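Detura raises order limit for small repair shops

2 May 2018
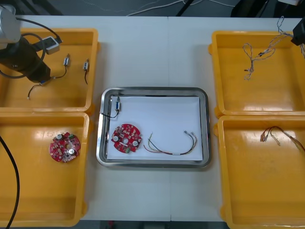 Yellow trays and a steel tray on a white work table.

The parts supplier Detura has changed its rules for small customers. From this month, repair shops in Rundau and the villages near it can order spare parts for up to 2000 euros before they have to pay. Until now the limit was 752 euros, and many shop owners said that it was too low for a normal month.

The new limit is for shops which have been customers for one year or longer. Newer customers must still pay when they order. The time for payment stays the same, 66 days after the invoice.

"We listened to the shops for a long time, and I think we should have done this earlier," said Gönül Güneş, who is responsible for sales at Detura. She said that 85 shops can use the new limit already and they do not need to send any form. They will get a letter with their new customer terms before the end of May.

The company Adex, which sells similar parts in the region, did not want to comment. Tuncer, a smaller supplier, said it has no plans to change its own limit this year.

Some shop owners are still not fully happy. They would like also a lower delivery price for small parcels - at the moment a single switch costs the same to send as a full box. Detura said it is talking with its delivery firm, but it gave no date for a decision.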